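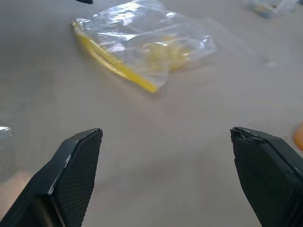
Refinishing a beige table: oil or varnish?

hulya_c
Hello all. I bought an old dining table in Clistcombe for 200 dollars and I would like to protect the top before my sister moves in. Didenko hard oil or a water-based varnish? I have children, so there will be juice.

Flultier
Varnish, two coats. Oil needs care every few months and people forget it.

asli.aydogan
I do not agree with Flultier. I oiled mine in August and it took me 35 minutes with a cotton cloth. If there is a scratch, you repair only this place. With varnish you must sand the whole top.

Flultier
Only if the scratch is deep. Mine has six years and two boys on it.

draladus
Which grit did you use before the oil, Aslı?

asli.aydogan
First 120, then 200. Do not go to 500, the oil will stay on the surface and become sticky. I made this mistake on a shelf.

hulya_c
Thank you both. I will try the oil on the underside first. Flultier, which varnish do you have, in case I do not like it?

Flultier
Matte, for floors. I will look for the can tonight.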